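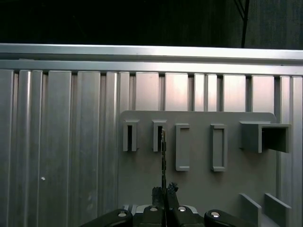

Gromalska winter gallery: teaching the arm to find a slot
Posted 29th December in Software
14 comments · Share

I promised a few people a proper update on Gromalska before the year was out, so here we go! If you've only just found this blog, Gromalska is the control and perception software I've been writing for my small arm, mostly in the evenings, with a bit of help from the rig I get to use over at the Aerts workshop. The job since August has been one thing only: put a thin flat piece into a narrow slot on a board that stands upright. It sounds like an afternoon's work. I thought so too.

I've kept the notes short and in the order I worked on things, so the early ones are a bit grumpy and it gets more cheerful as it goes on.

The board

Grey plastic, with five raised holders in a row near the top. The two on the left are the short ones with a dark slot down the middle, then there are two longer ones with a shallow recess, and a big boxy one on the right with an open mouth. All my planning code cares about is that each holder has a name, a position and a direction to approach from. In the config they're h1 to h5, left to right, and yes, I did once number them right to left and spend an evening blaming the kinematics.

Second slot from the left

h2 is the one I test on most. In the wrist view you get the top end of the piece straight in front of the slot, and that's the moment the software finds hardest. The dark slot is lovely to detect when there's nothing in the way, then the piece arrives and covers the very thing I was measuring. My first version simply lost it and stopped dead. The second version lost it and carried on regardless, and I liked that one a good deal less!

Remembering where the slot was

So now the tracker takes its best fix a little way back, stores it against the board outline, and trusts the board from then on. The board is big and has nice rounded top corners to hang on to, and if the board hasn't moved then the slot hasn't either. Under the bonnet it's a very plain filter — predict, compare, nudge — and I threw away something much cleverer to get there. (The clever thing is still in a branch. I can't quite bring myself to delete it.)

Shiny things

Look at what's behind the board: silver aluminium panels, ribbed all the way across, with dark grooves between the strips and a brightly lit rail along the top. Now imagine you're an edge detector whose only job in life is to find narrow dark vertical lines. My slot finder was thrilled. It found slots everywhere! On one early run it proposed the gap between two panels with total confidence, and the planner, bless it, started working out how to get there.

What fixed it was embarrassingly simple. Find the board first, mask off everything outside it, then look for slots only in what's left. I'd been tuning thresholds for ages when I should have been throwing pixels away.

Reflections, part two

The mask doesn't help with the glare, mind you. A strong highlight near the top edge of the board can drag the fitted line upwards, and then every holder gets shifted along with it. I now fit the left edge and the corner before the top edge, and the top edge only gets a vote if it agrees with the others to within 2 pixels. If it doesn't, it gets ignored and there's a grumble in the log.

Fingers and the piece

The gripper sits at the bottom of the view with its two black fingers pointing up and the piece held between them, and I used to mask that whole region out as well. Bad idea. The piece is grey with a tan-tinted edge, and that edge turns out to be the best clue I've got to which way it's leaning. So the fingers are masked now and the piece isn't. The tool offset gets corrected from the lean before each approach, which means a slightly crooked grasp is a nuisance and no longer a disaster.

I did try estimating the lean by fitting a full model of the piece. It was slow, and it got confused by grey on grey. One line down one edge does the job.

The approach, in software terms

The planner splits the last stretch into 3 stages, and I can run any of them on its own from the command line:

look — hold still, fix the board, measure the lean
line up — move sideways only, no forward motion allowed
push — move forward slowly, sideways motion driven by force and nothing else

Keeping sideways and forward apart was the biggest single improvement of the autumn. Before that I had one smooth, elegant path that did both at once, and when something went wrong I could never tell which half to blame. It's uglier to watch now and so much easier to debug.

The push

Force control is where I've been learning the most. The loop runs at 200 Hz, and all it does is compare how hard we're pressing with how hard we'd like to be pressing, and give way a little if the answer is too hard. If the tip catches on the edge of the holder, the arm makes a tiny search from side to side and tries again. I had it searching in a spiral to begin with, as everybody seems to, but a flat piece and a tall slot don't need a spiral. Up and down hardly matters here! Left and right is everything.

Tidudport

A quick word about tooling, as I've had emails. Tidudport is the little replay tool I wrote to go with all this. It takes a log from a run and plays the wrist video, the force trace and the planner's state side by side, so I can scrub back to the exact moment things went sour. It also lets me feed the recorded pictures into a newer version of the tracker and see where it would have put the slot. I should have written it in the first week. Most of the fixes on this page came from sitting on the sofa with Tidudport and a cup of tea, nowhere near the arm.

It's still rough. The time slider sticks, and the force trace draws over its own labels if you make the window narrow. I know, I know.

Talking to the arm

The low-level side goes through the Skoltemico driver, and I've wrapped it so the rest of Gromalska never sees it directly. That was partly tidiness and partly cowardice. The wrapper refuses any command that would move faster than the limit for the current stage, and it drops to a gentle stop if the tracker goes quiet. I've set that off by accident plenty of times, usually by leaving a breakpoint in the vision code and wandering off.

The score so far

I know somebody will ask. My last long batch in simulation, all on h2, came out at 98 per cent. The simulator doesn't have shiny panels in it, so please take that number with the pinch of salt it deserves. I'm not giving a figure for the real board until I've stopped changing the code between runs, and I'm not there yet.

What I'm fiddling with next

The long holders, h3 and h4. They've got a shallow recess and no through-slot, so there's no nice dark stripe to aim for and my detector barely notices them. I'm leaning towards using the raised edges, which catch the light along the top and left sides and show up quite well, though I worry I'm just building another thing that depends on where the lamps are. The boxy one at the far right can wait. It sticks out past the side of the board, and my mask currently chops a piece off it, so h5 is officially broken and I've marked it as such in the config with a rude comment.

If you've done slot finding on grey plastic in front of metal and have a favourite trick, do leave it in the comments. I read all of them, even the ones telling me to paint the board orange.

Filed under: Gromalska, perception, force control, build galleries

14 comments · 31 likes · Share this post

More from the blog
Why my planner kept choosing the long way round
Tidudport: first release and a list of things wrong with it
Wrapping the Skoltemico driver without losing your temper
August gallery: first moves on the Aerts rig
Calibrating a wrist camera on a rainy afternoon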